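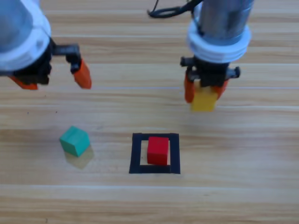
Three Little Cubes and a Lot of Wood

Hi and welcome back! I promised a few of you more table pictures after the last gallery (the one with the stools from Gendadby), so I finally sat down and picked some. There are only a handful this time, because I am picky and because my internet out here in Prernedberg goes on strike when I try to upload more.

If you're new, I'm the person who likes tabletops. I refinish them and sand them, I bore my family with them, and when I'm at somebody's house for dinner I've been known to lift up the placemat to see what's under it. This page is all one wooden surface, with some small cubes on it and a square laid out in tape.

The first picture went at the top because it shows the most grain. Look at those bands! You get pale beige next to honey next to a sort of amber, all running the long way, and a few small knots and dark flecks if you go looking for them. I like that there's a soft shine without the whole thing turning into a mirror. There are three cubes out, each a different color, and one of them is up in the air.

A couple of people wrote to me in November asking how to tell whether a plank top like this is going to look busy once you start putting things on it. My answer is to try it with something small and plain. A bowl of fruit will look good on anything, so it tells you nothing. A little block in one solid color has nowhere to hide. Put it down, walk to the other side of the room, and see if your eye goes to the block or to the wood. With strong grain it can go either way, and you may find you like it better in one corner than another. Move it around! Take your time with it. I did this for an entire evening once with a red salt shaker and I regret nothing.

Kári Mikkelsen (some of you know him from the comments) thinks I should be testing with white things only, since color "cheats." We've been arguing about this for 12 years and I don't see it ending soon. He does his tops very pale, almost chalky, and on those I agree that white is the hard test. On a honey-colored wood I want to see what red does, and what green does.
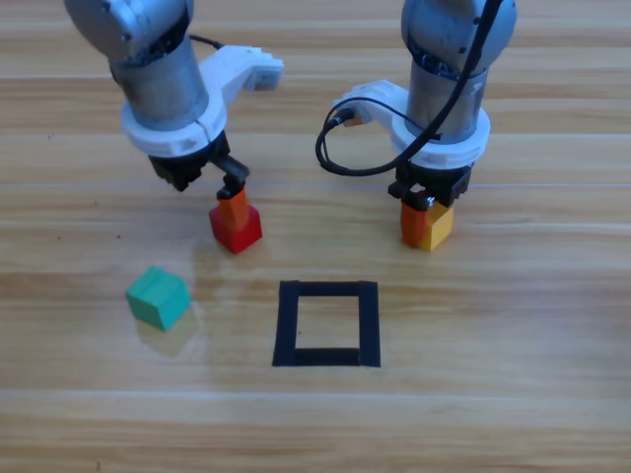 Red, just off the wood, with a faint pink reflection under it.

I nearly left that one out and then I noticed the pink. It's very light, you might have to turn your screen brightness up, but it's there on the wood right below the block. A shinier finish does this with strong colors. On my own kitchen table I get it from a tomato-colored pitcher, and for the longest time I thought it was a stain. I scrubbed at it! I scrubbed at a reflection, with a sponge, and was quite cross about it.

So if you have a glossy top and you've found a mystery pink or blue patch, pick up whatever is next to it before you get the cleaner out. Then look at it again from the other end of the table.

The warm tone of the wood matters too. Red on a honey background looks cozy to me, a bit like a picnic. The same red on gray laminate (my old desk, may it rest) looked like a warning sign. I know people pay good money to have the yellow taken out of their wood, and there's a whole shelf of products for it at Bech's, and I have tried two of them. One did nothing at all and the other made a test board look like it had the flu. I've gone back to leaving the yellow alone.

Okay, next the tape, which is what half of you are here for. The question I get more than any other on this site is whether you can put tape on a finished top. People want to mark out a game, or a spot for the sewing machine, or a line down the middle so the kids will stop fighting. My own rule is yes, with tape meant to come off again, and not for months. Try it first on the underside or on some bit of the top that lives against a wall. When you take it up, go slowly and pull it back low over itself instead of straight up. If there's sticky stuff left behind, I start with a warm damp cloth and a lot of patience, and I dry the spot right away.

I'd also stay away from the bargain tape with no label on it. Emell, who runs the hardware counter in town and has sold me most of my sandpaper, keeps a roll of it behind the register just to show people what not to buy. It took the finish off a windowsill of mine one summer and I'm still not over it. 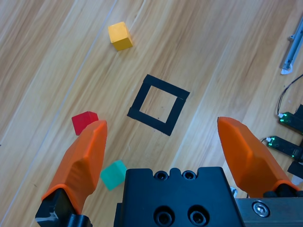
Danai Christodoulou

I love a closer look. The seams between the planks run off on a slant from this side, and you can see how broad and matte the black tape is, with the strips lapping over each other at the corners. I always want to trim corners like that with a blade and I always stop myself, because a blade on tape is a blade on the wood underneath. Let them overlap! It looks perfectly fine, and your table will thank you.

The square has nothing in it, only bare wood with the grain going through, and the cubes sit outside it. Yellow is off by itself, red is lower down near the square, and the greeny-blue one is nearby. I have been calling that last one "mint" and Kári calls it "teal" and I suspect we're both right, depending on which side you're looking at. The yellow does the same sort of thing, pale on top and much more mustard on the sides. If you ever need to choose a paint color from a small block or a chip, please turn it over a few times first. I once did a chest of drawers from the top of a sample and ended up with something a good deal more lemon than I had in mind.

Yellow on this wood, by the way, is the one I went back and forth on. I expected it to disappear. Yellow on honey, where's the contrast? But it holds up nicely, I think because of those darker sides. I'd happily have a yellow fruit bowl on a top like this, and I may go and look for one.

The black outline is the other surprise for me. I'm not a black-accent person (no black handles, no black taps, I just can't), and yet a plain dark square on light planks looks very smart. It gives you something to rest your eyes on between all those stripes. Now I'm wondering about a thin painted line along the edge of my sideboard. Talk me out of it, somebody, before spring.

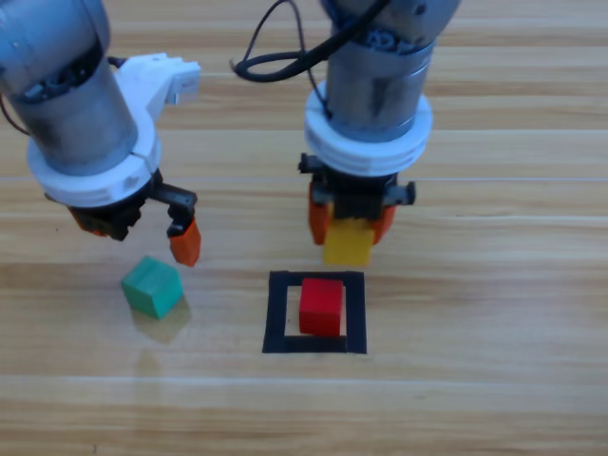

Page last changed: Jan 27, 2019

And the wide one to finish. Green, red and yellow are all in it, along with the taped square, and there's a long seam crossing the wood below them. I'm fond of that seam. A top made of planks ought to look like planks, and I never fill the joins on mine unless crumbs are getting in.

The light lies in broad bright bands over the finish here, which is a handy thing to watch for when you're checking your own work. Get down so your chin is nearly on the table and look along it toward a window. Where the shine is even you've done well, and where it goes dull or wobbly you've got more rubbing down to do. It's a humbling five minutes. Bring coffee.

For those who asked, yes, the stools gallery is still up, and so is the one with the church benches. I've fixed the link on the benches page that was taking everyone to my soup recipes (sorry, and also, how was the soup?). This little site went past 3,000 visits over the winter, which I can hardly believe, so thank you for coming by and for sending me pictures of your own tables. I have 30 of them waiting in a folder and I'll put up the best ones as soon as I've heard back from all of you about using your names.

Next time it's drawer fronts!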